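How to share a sorting table with the arms

At Bundgaard we sort returned small goods, and since February two robotic arms do the lifting. My colleague Tamara Pavliuk and I wrote these steps for new staff.

1. Lay the items out with space between them. Keys and cables are the hardest to grip.
2. Start with nine items, no more.
3. Stay beside the table while the arms move.
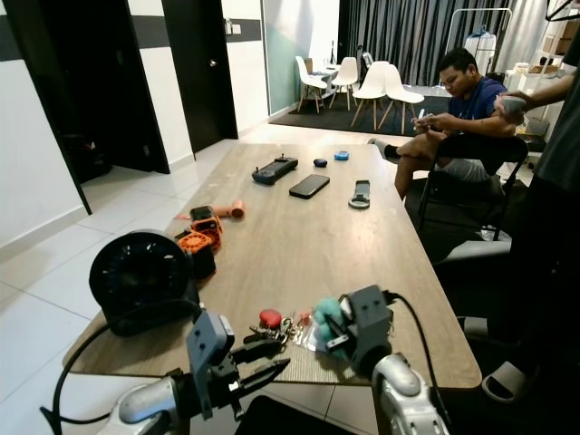 4. After 30 minutes, change places with your partner. Watching is tiring — more than sorting by hand was.
5. Write down each item you had to finish yourself. Zlata reads the list before she plans the next shift.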